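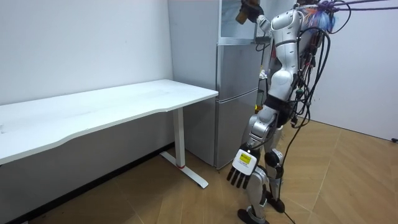

1/ Moving to a small town at 41, a thread

So I've been in Plendstead since March and people keep asking me how it's going, and I keep typing the same long text over and over. Putting it all in one place!

2/ First thing: the library. I got my card in 2 minutes flat. The woman at the desk, Adwoa Owusu, wrote my name on it by hand and then told me which chair by the window gets the sun in the afternoon. I've sat in that chair most days since.

3/ Groceries are weird. There's one store, Ackah, and it's great for bread and terrible for anything green. I drive 30 minutes for decent lettuce now. I have become a person who talks about lettuce.

4/ Rent is the part everybody wants to hear about. I'm paying $260 less a month than I did in the city, and I have a yard. A small yard with one very angry rosebush in it, but still.

5/ Making friends as a grown-up is hard, ok. I went to the Tuesday-type stuff first (trivia, a book club, one extremely quiet pottery night) and came home every time thinking well, that was nice, and never texted anyone.

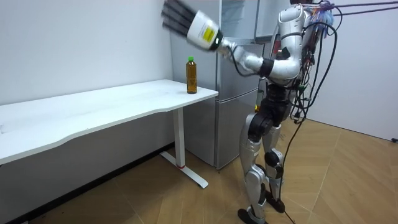 What finally did it was the choir. I can't sing! I said so at the door and they handed me a folder anyway and put me with the altos. There are 21 of us and we've been murdering the same Irish song for over a month.

6/ Things I miss: dumplings at 11 pm. Walking to the movies. My old bus driver, who used to wave me on when my pass wouldn't scan.

7/ Things I don't miss: the upstairs neighbor's treadmill. Circling for parking. Paying for a gym I went to twice.

8/ Someone asked about winter. Haven't had one yet, ask me later. Everyone here brings it up with this little smile and I don't love it. I've bought boots.

9/ And yes, the internet is fine. Faster than my old apartment, even. It does go out when it storms, and then the whole street comes out on their porches to ask each other if it's out.

10/ If you're thinking about doing this, rent first and go in the boring part of the year. I visited three times in nasty gray weather before I signed anything. Ok, that's it, choir's at 7 and I still don't know the second verse.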